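Visit Report: Pediatric Dialysis Unit and Growth Laboratory, Rostach
9 December 2025

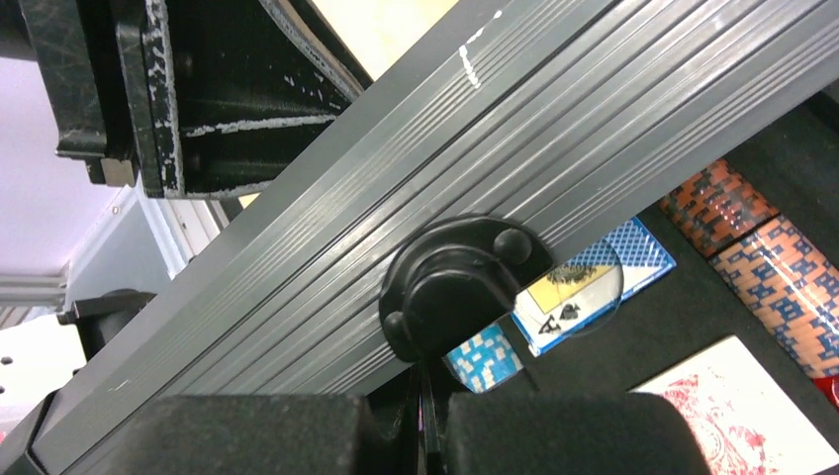 The Rostach center treats children with stage 4 and 5 kidney disease and runs its growth laboratory on the floor above the dialysis rooms. Our group visited in November to look at how height measurements are collected and how serum samples for IGF-1 and its binding proteins are handled between the clinic and the assay bench. Standing height is taken three times by the same observer, and the median is entered. Sitting height and knee height are added for patients who cannot stand without support. Mounting hardware in the technical areas is ribbed aluminum rail, with round black plastic fittings fixed to the face, and the rail shows small white marks in one place along the grooves. Stadiometers are checked against a steel reference rod each morning before the first patient, and a deviation of 2 mm takes the instrument out of use.

The registry held 983 patients at the time of the visit. Of these, 335 had at least one year of height data before starting growth hormone, which is the minimum the center accepts for calculating a baseline velocity. Corticosteroid dose is recorded at every visit in mg per square meter per day, along with serum bicarbonate. Treatment is not started until bicarbonate has been 22 mmol/L or higher on two consecutive samples.

Ifor Beddoe, who heads the laboratory, went through the sample path. Blood is drawn before dialysis, spun within an hour, and frozen in 300 microliter aliquots. Samples from the satellite clinics at Hadon and Vutska travel on dry ice and are logged on arrival. Those with a gap in the temperature record are kept for method work but excluded from patient results. Binding protein interference was discussed at some length. The laboratory uses acid extraction before the IGF-1 assay and reruns any result that differs from the previous one by more than 6 standard deviations of assay error.

The Quintero software, used for growth charts, plots bone age beside chronological age but does not yet correct for delayed puberty. Staff do this by hand on a separate sheet.

Points to follow up: a copy of the stadiometer check form, the extraction protocol, and the Vutska shipping log for the second half of the year.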